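Notes from the Erkley book table

Our July read was Velimir Delić's history of the salt road, 435 pages, of which the mule prices take up a good many. I liked it more than I expected to, mule prices included.
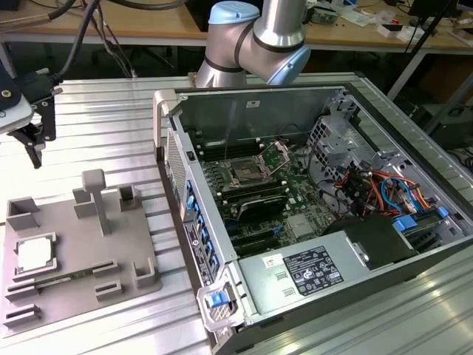 Despina Iordache wrote in to say the chapter on place names is the best thing in it, and that I was unfair to the footnotes last time. Noted – in a footnote.

Delić traces Skadeck back to a toll gate and gets four pages out of it.
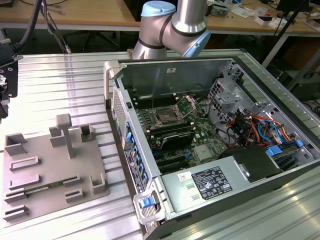
His method is to take a town apart and leave it that way. By chapter 6 the old market lies open like a computer tower on its side with the panel off, the socket in the middle empty, and he has wandered off to discuss barrels.

The maps are another matter. Mine has the river running uphill near Bindow.

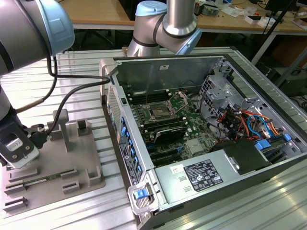 The index is worse, and lists the bishop under "weather." Borrow it anyway. Suleiman Ezeani has the club copy until we meet again.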